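How to Plan a Small Beer Tasting Night at Your Local Hall

We've been putting on a tasting evening in Rillport for a good while now, and every winter somebody from a neighboring town writes to ask how it's done. So I finally sat down with a pot of coffee and wrote it all out, the way I'd tell you if you were sitting across the kitchen from me.

Step 1: Pick the night and the room

We like a Wednesday. The hall is cheaper, the bands are free, and the brewers aren't off at some bigger festival. Go and stand in the room at the hour you plan to open, and see how the parking lot looks after dark. Our first year we sold 100 tickets, and it felt full but friendly. Ask about the liquor permit on the same visit – ours took longer than the rest of the planning put together.

Step 2: Invite the brewers

Six breweries is plenty for a first try. Call them, don't just email, and tell them when they can unload and where the nearest outlet is. Remo Monti drives over from Gresine every year with his dark lager, and all he's ever asked for is a spot near the side door and a sandwich.

Step 3: Set up the pouring tables

Give each brewer a full table of their own, with water for rinsing, a dump bucket and a plate of plain crackers. Keep the pours small! People will want to get all the way around the room, and a couple of ounces of each is enough to know what you like.

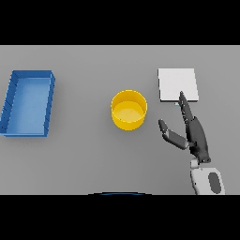 Step 4: Book some music

One trio or a single guitar player will do nicely. Maksym Bondarchuk played for us last time, mostly old waltzes and a few Maldonado songs I'd never heard before, and he kept it low enough that folks could still talk to the brewers. Put the music at the far end from the entrance, and do the sound check before the doors open.

Step 5: Add up the money

Our whole budget that first year was $2,000, with the hall and the glasses taking most of it. We brought in $3,000 at the door and put the difference toward the next one. Hold a little back for ice, though – we always run out of ice.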